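Toshiko Minami has worked at the Statindale plant since before its second reactor was shut down. These days she spends most of her week in meeting rooms, explaining to people who live nearby what will happen to the spent fuel stored there.

"They want to know when it leaves," she said. "I tell them I don't have a date. I would like to have one."

Minami is the community liaison for the decommissioning project. The plant stopped making electricity years ago, but the used fuel is still on the property. Most of it sits in dry casks on a concrete pad behind the turbine hall. The rest is in a cooling pool and is due to be moved to the pad over the next two years.

When the move is complete there will be 63 casks. Each is a sealed steel canister inside a thick concrete shell, cooled by air that moves through vents at the bottom and top. There are no pumps involved, a point that Minami said comes up at nearly every meeting.

"People remember pools and pumps and power failures," she said. "So they ask what happens to the casks if the power goes out. The air keeps moving. That's the answer, and I give it every time."

She does not expect the answer to settle the matter. The pad is licensed as temporary storage, and residents have heard that word for a long time. At a meeting in November, a man who farms downhill from the plant asked her how long temporary was. She told him the casks could be inspected and relicensed, and that 70 years on the site was possible if no permanent repository opened.

"He wrote the number down," Minami said. "He didn't argue. He said his grandson would be running the place by then, and he wanted to be able to tell him."

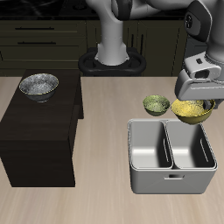 A simulated robot arm reaches in over a countertop.

The next step is getting the last fuel out of the pool. Kohei Kaneko, the engineer in charge of that work, said the assemblies will be loaded under water, one at a time, into a canister that is then drained, dried with helium and welded shut. A crew can finish one canister in a little over a week if the weather allows the transport vehicle to run.

"The lifting gets the attention, but the drying is what takes patience," Kaneko said. "If the pressure doesn't hold, you go back and dry it again. We have no reason to hurry that part."

Loading was supposed to start last spring. It was delayed when inspectors asked for new paperwork on the crane above the pool, which had been repaired. Kaneko said the crane passed its load test and the paperwork has been accepted.

Not everyone in town is satisfied with the way the delay was handled. Léonie Gilbert, who runs a garden supply store on the Lastadero road, said she learned of it from a customer.

"I don't think they were hiding anything," Gilbert said. "But I get a letter from them about road work. I should get one about the crane."

Minami agreed with her. The project now mails a notice to every household whenever the schedule moves by more than two weeks, and the radiation readings from the fence line are posted at the library each month. She said readings at the fence have stayed within the normal background range for the area.

Asked if she would live next to the pad herself, Minami said she already lives closer than most of the people who ask. Her house is on the north side of the river, and she can see the vent stack from the kitchen.

The stack is scheduled to come down after the pool is empty. The pad, with its fence and its guards, will stay. The next public meeting will be held at the Statindale high school, and the loading schedule is first on the agenda.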